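Tallthorpe Robotics Newsletter
July 18, 2024

Demonstration month, or how we learned to fold a tea towel

Regular readers will remember that in January we promised the Jondance project would be "largely hands-off" by summer. It is summer, and everyone's hands are on it.

The plan is simple enough to fit on the whiteboard, where it has been since spring with a coffee ring through the middle. You hold the gripper, you do the task, and the recording goes to the training run. Do that 300 times and the arm ought to have a fair idea of what you meant. Do it 300 times in nine different moods and the arm will have a fair idea of you, including the little shake you give the towel before the second fold, which it has now adopted with real conviction.

We have tried both ways of teaching. Remote control came first, with the operator sitting down at the Skurnmont desk and steering the arm from a pair of handles. It is comfortable and rather dignified, and a single towel takes long enough that people began bringing lunch. Going over to the hand-held grippers got us 31 good folds before the first tea break, and a number of folds we have agreed to call exploratory.

Some things we have picked up along the way, for those joining the next session:

Go slower than feels natural, then slower again. The recording is happiest when you move like someone carrying soup.

If you drop the towel, pick it up and carry on. Recoveries are worth keeping. We used to bin them and ended up with an arm that had never seen a mistake and took its first one very badly.

Don't use your free hand. Yes, it would be quicker. The arm hasn't got one.

Say "start" and "stop" out loud if you are working near someone else, but don't say them in the middle of a story about something else. We have one very long recording labelled "fold" which is mostly about parking.

Wear the straps snug and check the cables before you turn round.

The Guo test set is still the one we are judged against: 200 folds, towels dropped any old how, no help from the bystanders. The arm's last attempt got through the flat ones nicely and treated anything crumpled as a personal matter. More crumpled towels are therefore wanted in the demonstrations, so please stop smoothing them out beforehand. We know who you are, and so does the training data.

New starters can have a go with a gripper before signing up for a full session. It weighs more by the end of the afternoon than it did at the beginning, and we have no explanation for this. 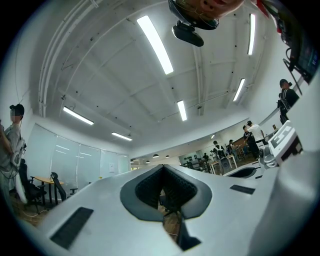
Next sessions and how to book

Slots for the coming fortnight are on the shared sheet under Jondance. Put your initials in one box only, and bring a towel if you have an ugly one to spare.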